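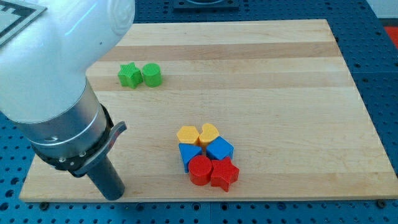
The safety lead at the Flutton workshop has been writing bench rules for robot arms for 16 years, and she will tell you cheerfully that the first set she wrote was far too long. "It had 41 rules in it, and I was so proud of them!" she says, pouring us both a second coffee. "Then I asked the people on shift to name five, and they couldn't." The house standard she keeps now, known as the Trakon sheet after the project it was first drawn up for, fits on one side of paper. Much of it concerns what is on the table before anyone touches the controls. On the striped wooden board the colored blocks sit in pairs, yellow behind blue and blue behind red, with two green ones over by the arm, and she likes a layout that can be described aloud that way. "If you can say it in a sentence, the next person can set it up again," she says.

She is just as fond of the rule about hands, which asks everyone to call out "clear" and wait for an answer before reaching over the board, even when the arm is standing still (especially then, she adds, as a still arm makes people forget themselves). New operators do 100 supervised runs before they work alone, a number she admits she picked because it was easy to remember.

Colleagues at Skurkthorpe have asked for a copy, and she has sent it along with a request that they cross things out. "Tell me which lines you never use," she says. "I'd love to get it down to half a page, and I'm too attached to do it myself." The next revision is due in August.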